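Feretti printed tablecloth, pink check - review after four months

Rating: 4 out of 5

I bought this tablecloth in December for the table in our back room, where my daughter draws and where we also fold the small laundry, wrap presents and eat when there are guests. The table is old and has a burn mark from an iron, so I wanted something to cover it all the time, not only on holidays. I had a plain gray cloth from Rasbridge before. It was strong, but very boring, and every hair was visible on it.

The seller had two sizes and I took the bigger one, 244 cm on the long side. Please measure your table before ordering. Mine hangs more on one end because I did not want to cut it, and the chair on that end catches it sometimes when a person stands up too quickly. For a table with four chairs I think the smaller size is better.

About the pattern. On the product page I saw mainly the pink and white check, and I expected a quiet cloth with a few small drawings. It is much busier than this. There are daisies, stars, rainbows, squiggles, some blue lettering and cartoon figures, all over the checks. My husband said it is like eating on a school notebook. My daughter loves it and has a favorite place to sit. I was not sure for the first week, now I like it too, but if you want a calm room you should look for another one. The pink is medium, not very strong, and a plain thing in one color is easy to find on it. With small printed things it is more difficult. I have lost a sticker and also one button among the drawings.

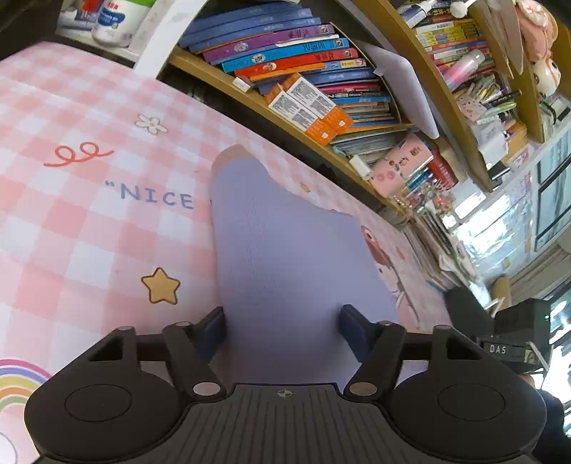

Feretti cloth with the star, daisy and rainbow prints, and something plain lavender on top.

The surface is smooth, and this is the part I like the most. Cloth things slide on it easily, so folding is quick. For writing it is less good. If you put one thin sheet of paper and press with a ballpoint pen, the pen feels a little soft, so my daughter uses a magazine under the paper. For cutting you need a board, of course. I made one small cut with a craft knife in the second month and it has not become longer, but I see it every day.

Cleaning: the label says to wipe with a damp cloth and not to put it in the machine. I have followed this. Tea and tomato sauce came off without a trace. Felt pen came off when I was quick, and when I was not quick there stayed a light blue shadow near one corner. Glue from a glue stick I leave to dry and then I rub it away with my finger. I did not try any strong cleaner, as I was afraid for the print. Until now the colors look the same to me in the middle and on the sides.

The fold lines were a problem. The cloth came folded very tight in a flat packet, and the lines were standing up like small roofs. I waited 14 days and they were still there. Then Radymyr Tkachenko, who sells curtains at the Pledstead market, told me to roll it around a cardboard tube with the printed side outside and keep it near the radiator for one night. It helped a lot, though one line in the middle I can still feel with my hand.

The edge is simple, only cut, without any sewing. For 43 dollars I expected a sewn edge, and this is the reason I do not give the full rating. The Pavliuk cloth that my neighbor has costs less and has a proper hem, but it comes only in fruit patterns and it is thinner.

I wrote to the shop about the fold lines, and Selvaraj Wijesinghe from their customer service answered on the same evening - very polite, and he offered to change it for another one. I did not use the offer because the cloth was already almost flat.

Good things: easy to wipe, smooth for folding, cheerful, children like it.
Less good: unsewn edge, strong fold lines at the beginning, small things disappear in the pattern.

I would buy it again in the smaller size. Does anyone know if Feretti makes the same pattern in green? I would like one for the balcony table, which is round, and I found only the square and the long shapes on their page.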